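Why I stopped buying new hiking boots

My old boots went back to the cobbler in August, which makes it the second time they've been resoled, and I've decided I'm one of those people now. The kind who says "they don't make them like this anymore" about footwear. My kids are mortified.

They're a pair of Cesari leather ones, brown once, sort of a general mud color these days, and I bought them for a trip that got canceled. For a couple of years they just sat in the hall closet with the tissue paper still in the toes! Then my sister talked me into the Skála loop, which is seven miles if you don't miss the turn by the creek (I missed the turn by the creek), and I came home with blisters the size of quarters and a firm belief that I had wasted my money.

I hadn't. I just hadn't broken them in, and I'd worn cotton socks like a fool. 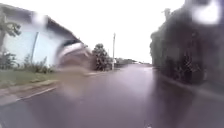 So is it worth resoling boots when a new pair is on sale every other week? For me it comes down to the uppers. If the leather is still soft and the stitching is holding, a new sole costs less than half of what I'd pay for boots I like as much, and I skip the whole blister business. If the leather has cracked across the toe bend, I'd let them go.

The place I use is a tiny shop with a counter, a bell and a radio that's always on the ball game. You hand the boots over, you get a paper ticket, and you wait. This time it was four weeks, up from two the last time, and I didn't mind except that I had to do all my walking in sneakers. My ankles had opinions about that.

I did try going the other way once. I ordered a pair of Govov trail shoes because everybody in the comments here kept telling me to (you know who you are), and they were lovely out of the box, really light, like walking in slippers. By the end of the season the tread was as smooth as a bowling ball and there was no way to fix it. The whole bottom is one molded piece. Into the trash they went, and I felt bad about it all the way back up the driveway.

A few of you asked what I put on the leather. I use Trurero wax, the plain one in the flat tin, and I rub it in with my fingers while I watch TV – not very scientific. Take the laces out first. Let it sit overnight, then brush off whatever hasn't soaked in. My husband says the living room smells like a saddle, and he isn't wrong.

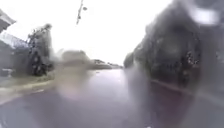
Posted by Ghassan Awwad on Friday
Filed under: Gear, Grumbling

Anyway, the boots are back, and the new soles are stiff as a board, so I've been wearing them around the house and down to the mailbox to loosen them up. I squeak on the kitchen floor. The dog follows me from room to room because she thinks boots mean a walk, and then she sighs and lies down in the doorway where I'm sure to trip on her.

I also bought new laces, the waxed kind, and I'm not sold on them yet. They hold a knot fine but they're about a foot too long, so I end up with these enormous bunny ears flopping around. If anyone has a trick for that besides cutting them (I'm scared of the ends fraying), please leave it in the comments.

Next up is the Skála loop again, with wool socks this time and my sister in charge of the turn by the creek. She's already texted me twice about snacks.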